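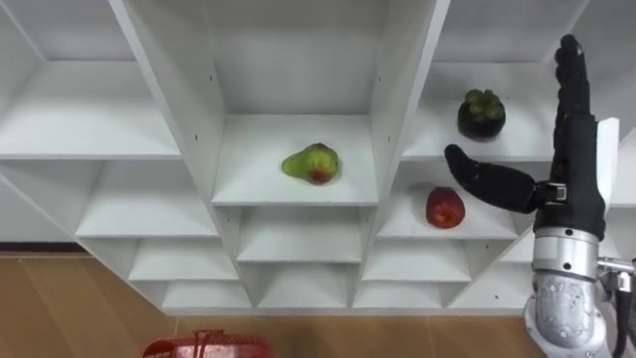
Störungsmeldung 169 – Regalanlage Obstausgabe, Standort Prolemholm

Status: in Bearbeitung
Priorität: mittel
Bereich: Innenausstattung
Meldende Stelle: Hauswirtschaft Prolemholm
Zuständig: Objektbetreuung Motell

Beschreibung der Störung

Im offenen weißen Fächerregal der Obstausgabe rollt rundes Obst nach vorn und fällt auf den Boden. Betroffen sind nach Angabe der Hauswirtschaft vor allem Äpfel, seltener Mangostanfrüchte. Birnen bleiben liegen, sofern sie quer zur Vorderkante abgelegt werden. Die Störung tritt seit der Umstellung des Regals im Januar auf. Druckstellen am Obst führen dazu, dass die Ware nicht mehr ausgegeben werden kann.

Die meldende Stelle bittet um Prüfung, ob das Regal schief steht oder ob einzelne Böden nachgegeben haben.

Verlauf

Eintrag 1, Objektbetreuung, 8:40 Uhr
Meldung angenommen. Es wird gebeten, bis zur Prüfung je Fach nur eine Frucht auszulegen und das Fach oben links nicht zu belegen. Schwere Gegenstände sind von der Anlage fernzuhalten.

Eintrag 2, Hauswirtschaft, 9:15 Uhr
Die Auslage wurde angepasst. Birne im mittleren oberen Fach, Mangostane oben rechts, roter Apfel im Fach darunter. Das Fach oben links ist leer. Der Vorrat verbleibt vorläufig in der Küche.

Eintrag 3, Objektbetreuung, 11:30 Uhr
Prüfung vor Ort durchgeführt. Die Wasserwaage zeigt an der Vorderkante der oberen Fachreihe ein Gefälle zum Raum hin. Gemessen wurden 7 mm auf die Tiefe des Fachs. Die senkrechten Trennwände sitzen fest, ein Durchhängen der Böden wurde nicht festgestellt. Ursache ist demnach die Aufstellung: Der hintere Sockel steht auf der Abschlussleiste des Bodenbelags auf, der vordere nicht.

Eintrag 4, Hauswirtschaft, 11:55 Uhr
Rückfrage: Können ersatzweise rutschhemmende Einlagen verwendet werden? Aus dem Bestand sind 20 Einlagen der Ausführung Fandora vorhanden.

Eintrag 5, Objektbetreuung, 13:10 Uhr
Einlagen sind als Übergangslösung zulässig, ersetzen die Ausrichtung jedoch nicht. Sie sind auf Fachmaß zuzuschneiden und dürfen nicht über die Vorderkante hinausragen. Eine Verklebung ist nicht gestattet – die glatte weiße Oberfläche würde beim Ablösen voraussichtlich beschädigt.

Eintrag 6, Objektbetreuung, 14:20 Uhr
Vordere Sockelseite provisorisch unterlegt. Nachmessung in der oberen Fachreihe ohne erkennbares Gefälle. Ein Apfel wurde an drei Stellen des rechten Fachs abgelegt und blieb jeweils liegen. Die dauerhaften Ausgleichsplatten sind bei der Firma Yule bestellt, ein Liefertermin liegt noch nicht vor.

Hinweise für die Zwischenzeit

Das Regal darf nicht verschoben werden. Zur Reinigung des Bodens ist lediglich der zugängliche Bereich vor der Anlage zu wischen. Die Fächer sind mit einem nebelfeuchten Tuch zu reinigen. Herabgefallenes Obst ist auszusortieren und mit Angabe des Fachs in der Ausgabeliste zu vermerken.

Offene Punkte

Einbau der Ausgleichsplatten nach Lieferung
Nachmessung der unteren Fachreihen
Freigabe des Fachs oben links durch die Objektbetreuung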